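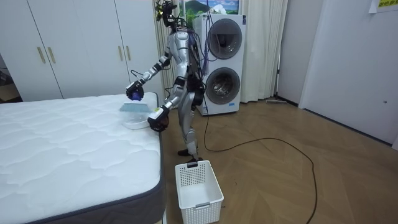 Humanoid robot at the mattress, Pestard home-tasks course

The Pestard Home Robotics Club is a student club at Wainwright College, Curkholm, founded by Razia Jatoi. Its 30 members work in teams of five on household chores – mostly bedding and laundry – and every team gets to program a full-size humanoid!

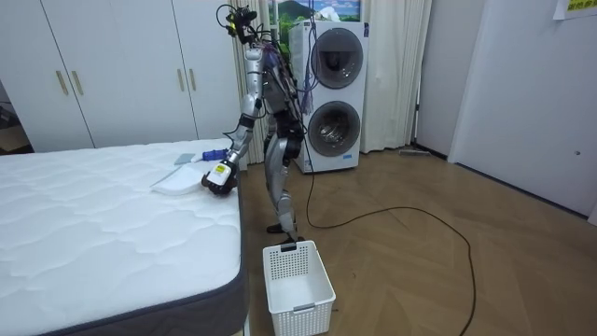 Ajith Palaniappan wrote in the club newsletter that folding taught him more about patience than any class had. The club's big event is the Sakard Cup, held each August, with three rounds of chores and a lively crowd.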